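Home | Lists | Archive by Thread | Archive by Author | Search | Help

Filed under: Members' Notices, Allotments and Grounds

Subject: Re: Water charges and tap hours at the Esberg plots
From: Roswitha Imhof
To: Esberg Garden Association members' list

Dear members,

I am replying to the message sent by Konrad Gisler, which is quoted in part below. Several of you have written to the office with similar concerns, and it seems best to answer them in one place.

> When we took on our plot, we understood that water was part of
> the yearly rent. The new notice speaks of a separate charge and
> of set hours for the taps. Could the office please explain how
> the charge is worked out, and whether those of us on the upper
> terraces, where the pressure is poor, will pay the same as
> everyone else?
> Konrad Gisler, upper terrace

The association holds 102 plots at Esberg, all of them served by a single main that enters the grounds at the Fenditz Road gate. Until last year the water bill was paid out of general rent. The supply contract has since been renewed on different terms, and the rent no longer covers it. The members' meeting agreed that water should appear as its own line on the yearly statement, so that everyone can see what is being paid and for what.
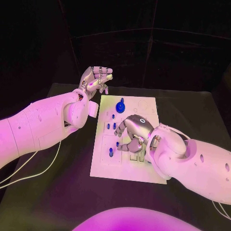
The charge will be set by plot size. A full plot pays one share and a half plot pays half a share. Meters for each plot were considered and priced, but the cost of fitting them would have been greater than five years of water at present use. The meeting did not think this a sensible way to spend the reserve.

On the matter of pressure, Mr. Gisler is right that the upper terraces are poorly served in the early evening. Edeltraud Schwaiger took readings at the top standpipe over several days in June and found that the flow dropped sharply once the lower taps were all open. Her notes are kept in the office and may be read there by any member.

For this reason the taps will be opened in two turns. The upper terraces will have water from 5 to 7 in the evening, and the lower plots from 7 until dusk. Morning watering is open to all until 10. Hand watering from barrels and tanks is not limited in any way, and members who have room for a second barrel are encouraged to install one.
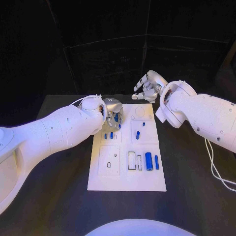

May a member on the lower plots fill a can during the upper terraces' turn?

A single can for seedlings or newly set plants is allowed at any time. Hoses and sprinklers should stay off until the proper turn begins.

Upper terrace members will pay the same share as others for the coming year. The office recognizes that this may seem unfair while the pressure remains weak. If the two turns do not bring a clear improvement by the end of the season, the matter will go back to the members' meeting with a proposal for a reduced share. Waltraud Berchtold has agreed to take the readings again so that the two sets can be compared.

There is also the question of leaks. The walk along the main in spring found 17 joints in need of repair, most of them on the older stretch behind the Eberhard hedge. Work on these has begun — the worst have been dug out first — and members are asked to keep the path there clear of barrows and compost bins. Anyone who finds standing water on a dry day should report it to the office with the number of the nearest plot. 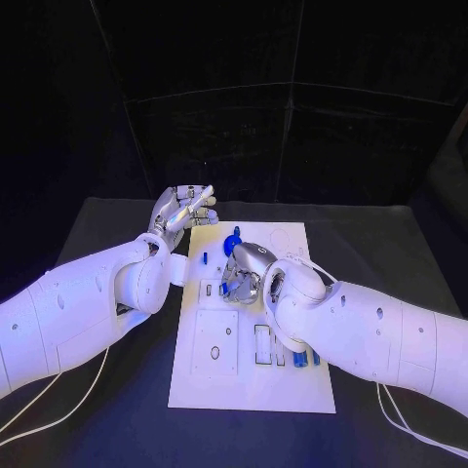 Payment and questions

Statements will be sent with the autumn mailing. The water share may be paid together with the rent or in two parts. Members who expect difficulty with the payment should speak to the office before the due date, and such talks will be kept private.

Corrections to plot size should be sent in writing. Liesl Schwaiger keeps the plot register and will confirm any change by return.

With kind regards,

Roswitha Imhof
For the office, Esberg Garden Association

Recent messages in this list

Shared shredder: new booking sheet
Re: Blight on early potatoes, lower plots
Gate key returns
Re: Re: Height of hedges along Fenditz Road
Seed order for autumn sowing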